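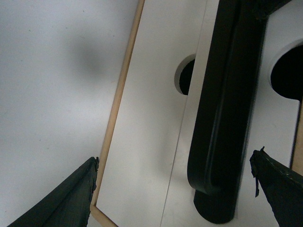
A robot arm does not know what a handle is for. It has motors, joints and a set of numbers, and until it is given more numbers it stays where it is. One way to supply them is for a person to do the task with the arm while a computer writes everything down. This is called a demonstration. Take a thick black handle fixed to a white panel. To a person it is a thing to hold. To the robot it is a place where the two fingers must stop, one on each side of the bar, before they close.

There are two common ways to give a demonstration.

The first is teaching by hand. The motors are set so that the joints move easily, and the teacher takes hold of the arm and guides it. Sensors in the joints measure each angle many times a second.

The second is remote control. The teacher moves a smaller arm, called the leader, and the large arm, called the follower, copies it. At Wavden, the Ikum leader arm weighs 4 kilograms and sits on a desk. The teacher's own hands stay out of the camera's view, so the pictures show the robot what it will see later when it works alone.

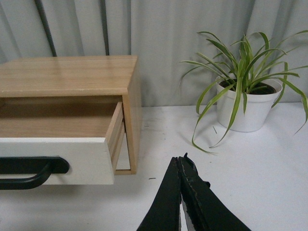 Opening a drawer is a good first task. The fingers must reach the handle, grip it and pull in a straight line. If the pull is crooked, the drawer can jam. One demonstration takes 18 seconds. The teacher then repeats it from a new starting place, so that the robot does not learn only one path.

The Wavden collection now holds 2,213 demonstrations of 14 tasks. A program named Siken compares the camera pictures with the joint angles and works out which movement usually comes next. This step is called training.

After training, the leader arm is switched off and the follower tries the task. If it misses the handle, the teacher records more demonstrations that begin near the place where it went wrong.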